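Safe practice for bathroom cleaning trials with a mobile arm

Contents
Before you start
Preparing the room
Preparing the cloth
Running the wipe
Stopping and restarting
Logging
Common questions

This page covers how to set up and run a sink wiping trial in a home bathroom. It is written for operators who have already passed the basic arm course and know the stop procedure. If you have not done the course, do that first. Kitchen trials have their own page, and so do trials with liquid cleaners.

Before you start

Two people are needed for every trial. One is the operator, who drives or supervises the arm. The other is the spotter, who holds the stop button and does nothing else. The spotter does not take notes, answer the phone or move furniture while the arm is powered. If the spotter has to leave the room, the arm is stopped first.

Read the room sheet. It lists the fixtures, the outlets and any surface the owner has asked us to stay off. If the sheet is missing, ask Kayode Okonkwo for a copy. Do not work from memory, even in a room you have used before.

Check the arm in this order:

1. Stop button pressed and released, with the arm seen to lose and regain power.
2. Speed limit set to the indoor value.
3. Gripper force set to the "soft goods" value in Waltulow.
4. Fingers clean and free of old tape.
5. Arm cable clipped so that it has slack at the wrist at full reach.

Item 5 is the one most often skipped. Move the wrist through its full turn by hand and watch the loop. It should not catch on the faucet or pull tight over the rim of the sink.
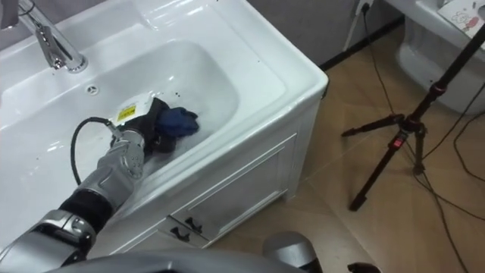
Grasten, October 22, 2018

The steps below replace the April version. The main changes are to the cable rules and to what counts as a contact. Sites that printed the old page should throw it away.

Preparing the room

Clear the sink top. Soap, cups, toothbrushes and razors go in a box outside the door. The arm should have no reason to reach over glass.

Shut the cabinet doors and drawers under the sink. A door that swings open can meet the base of the robot before the operator sees it. If a door will not stay shut, use low-tack tape on the inside edge and remove it when you finish.

Route cables along the wall wherever they will reach. Where a cable has to cross open floor, keep it out of the path of the base and tape it down at both ends. Tripods are placed after the cables, with all three feet flat and no foot standing on a cable. Tighten the leg locks, then push the column lightly from the side. If it rocks, move it.

Keep plugs and power strips away from the sink and off the floor in any spot where water could reach them. Bathroom outlets must be the protected kind. Press the test button on the outlet before you plug in. If it does not trip, the trial is off until someone qualified has looked at it.

Mark the parking position of the base on the floor with tape. On tile, grout lines make a poor guide when the base sits at an angle to them, so use tape even if the lines look handy.

Preparing the cloth

Use a cloth in a color that stands out from the sink. White on white is hard for the operator to judge on a screen and hard for the Seseseck tracker to follow. The cloth should be soft, with no buttons, zippers or stiff seams.

For a first trial in any room, run the cloth dry. Damp cloths are allowed once the dry run has been signed off. Wring them out over a bucket before they go near the arm. A cloth that drips when held up for 20 seconds is too wet.

Place the cloth in the basin as a loose heap, clear of the drain. Do not fold it for the arm. A folded cloth gives a cleaner first grasp and a worse picture of how the system does in ordinary use.

Running the wipe

Approach from above and to the front. The fingers come down into the basin, never across the top of the faucet. Set a keep-out zone around the faucet in Waltulow before the first approach, and include the full swing of the lever.

Close the fingers on the cloth and lift slightly before you begin to wipe. This shows whether the fingers have cloth between them or are pressing on bare ceramic. If they are on ceramic, open, raise the arm and try again from the start of the approach. Don't slide the fingers sideways to look for cloth.

Wipe with short strokes from the back of the basin toward the drain. Slow down near the drain, where a metal rim can catch a fold. Do the flat ledges last, and only if the room sheet allows it.

Release the cloth inside the basin. Dropping it over the rim is counted as a fault, even if that is where you meant it to go.

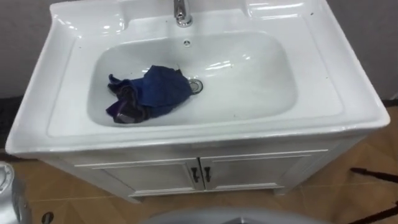 Can the operator straighten the cloth by hand between wipes?
Only with the arm stopped and the spotter's spoken OK. Write it in the log as a manual reset, and start a new attempt number when the arm is powered again.

Stopping and restarting

The spotter stops the arm for any of the following:

Hard contact with the faucet, the rim or the wall
The arm cable going tight
The base moving off its tape mark
Anyone stepping past the door line
A sound the spotter cannot explain

There is no penalty for a stop that proves unneeded, and operators should not argue with one while the arm is live.

After a stop, back the arm out to its parked pose at the lowest speed. Look at the ceramic under a flashlight. Chips and hairline cracks are reported to the owner the same day, with the attempt number.

Logging

Each attempt gets one line: room, operator, spotter, cloth, dry or damp, result, stops. Under this version a contact is any touch between a hard part of the arm and a fixture, however light. Finger pads touching the floor of the basin during a grasp are not logged as a contact.

The Quiambao log held 2,711 attempts when we went through it for this update, and 2,604 of them had every field filled in. The rest could not be used. Most were missing the spotter's name. Fill in the line before the next attempt begins.

Questions about the rules go to Lertchai Thammasiri. Questions about room access and owner requests go to Kayode.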